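Foam letters, plates and one brown table

Last updated in September
5 min read

I have been meaning to write up the foam letters for a while. I get asked about them more than anything else I've posted, including the bookshelf, which took me a whole winter.

The letters came in a zip bag from Prudeck. They are the plain foam kind, lowercase, in a handful of bright colors. I bought one bag first and then went back for a second, and that was a mistake I'll get to. They are soft enough to squash flat in your hand and they come back to shape in a minute or so. They don't scratch the table and they make no noise when they fall on the floor, and that was most of the reason I picked them over the wooden set I had my eye on at Fimside. The wooden ones were nicer to look at. They were also four times the price, and I knew I would lose some.

The first thing I tried was keeping them all in a jar. A jar is fine until you want one letter. Then you tip the whole thing out, find the letter, and scoop the rest back in. After a week of that I stopped scooping, and the letters lived on the table for most of the summer. We ate around them.

The second thing I tried was a divided box from Drotel, one of those with the movable walls. It has too many little sections and the walls don't sit all the way down, so a thin letter like an "l" or an "i" slides under into the next section. I still have the box. It holds picture hooks now.

What I do these days is use plates and dishes. I know that sounds too simple for a blog post, but it has lasted longer than the jar or the box did. You put a plate down on the table, put the letters next to it in a heap, and move them over a few at a time. A plate is better than a bowl for this. In a bowl the letters pile up and you can't see what you've got. On a plate they lie flat and you can read them, and a bit of a raised rim is enough to stop them sliding off when you carry it to the shelf.

I use a brown table for all this. The letters show up well against it, even the red ones. On the white counter in the kitchen I kept missing the yellow ones, and on the rug I missed everything. If you are working on a patterned tablecloth, take it off first.

The order I go in is by color. I tried going by letter, and it's slow. Foam letters don't tell you which way up they are. A "u" and an "n" are the same shape turned over. So are "b" and "q" if you are tired, and "d" and "p". By color you can just grab. Pull out the green ones, then the yellow, then the pink and the red, and if you want them in alphabetical order after that you are only dealing with a small group each time.
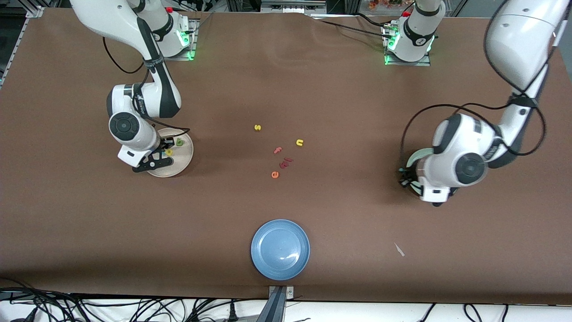 Under my last post about the letters, Dmytriv wrote that sorting by color is fine for putting away but no use when it's time to spell something, and that vowels should get their own dish from the start. I have thought about this one a lot. It's a fair point. When I want a word I always run short of vowels first, and it's always the "e" I end up hunting for. So I tried it. I kept a separate dish for the vowels for a month, all colors mixed, and everything else went on the plate.

It works well for spelling. It's worse for tidying, as you have to look at every letter before you move it, and that slows the whole job down to where it was when I was going alphabetically. If the letters come out every day, I'd say do the vowels. If they come out on a rainy afternoon and go back for two weeks, color is enough.

Now the mistake with the second bag. I thought two bags would mean I could spell longer words without running out. What I didn't think about was that the second bag was cut a little smaller than the first. They look fine in a heap together. In a row they look wrong, and once you've seen it you can't stop seeing it. I should have bought both at once, out of the same box. I have since split them up again, which took an evening, and the smaller set went into a drawer.

A few other things people have asked.

Washing. Warm water and a drop of dish soap, in a colander so none of them go down the drain. Squeeze them out and leave them on a towel overnight. Don't put them on the radiator. I lost an "a" and a "k" that way — they curled up and never went flat again.

Storage. The plates go on a low shelf with the letters still on them. I lay a second plate on top, upside down, if I know it's going to be more than a few days. Dust sticks to foam and it's a pain to get off.

Missing letters. Check under the table first, then the vacuum. Prudeck doesn't sell single letters. I wrote and asked. If you lose the only "z" you are buying another bag, or you learn to live without it, and so far we have lived without it.

I still haven't decided what to do with the smaller set in the drawer. I might glue magnets on the backs and put them on the fridge. If I get to it before the holidays I'll write down which glue held.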